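Looking After Your Chain at Home

If you ride through the winter, you already know what a bike chain looks like by the time spring comes along. Mine was black, gritty and making a noise like a bag of crickets, and I'd been telling myself for weeks that I'd get to it on Sunday. Well, Sunday came, and it took me 17 minutes with an old toothbrush and a bowl of warm soapy water. So please don't put it off the way I did!

Start by wiping. People love to go straight for the degreaser, but a dry rag wrapped around the lower run of the chain, with the pedals turned backward for a minute or so, takes off a surprising amount of muck. Then scrub with the toothbrush, get in between the plates, rinse gently and dry it all with a clean rag. Keep the hose away from the hubs and the bottom bracket, please.

Now for the lube, and go easy with it. One small drop on each roller is plenty. I use the Zurkora wet lube from fall until May and something lighter once the roads dry out, but whatever you have in the garage will probably do fine. Let it sit a good while (I usually go make coffee), and then wipe the outside of the chain until the rag comes away nearly clean.

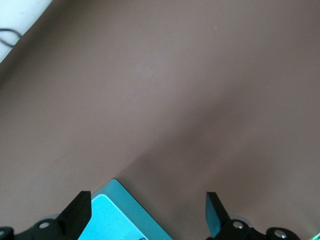 Ye-ji Yook wrote in to say that she leaves hers overnight before that last wipe, and that her chain stays quiet for a good 163 miles of mixed riding before it wants any more attention. She also warned that old T-shirts shed fluff into the links, and said a worn-out cotton pillowcase works far better.

I tried the pillowcase and she's quite right, so mine has been cut into squares and lives in a coffee can by the back door. The overnight wait I haven't managed yet, as I always seem to remember the chain an hour before a ride.

While you're down there, run a chain checker along it in a couple of spots. They're cheap, and a stretched chain will chew up a cassette that costs a lot more to replace. My last chain went 2456 miles, and I should have changed it sooner.

Old toothbrushes can go in the can with the rags. Keep 2 of them, one for the chain and one for the jockey wheels, which get filthier than you'd ever believe.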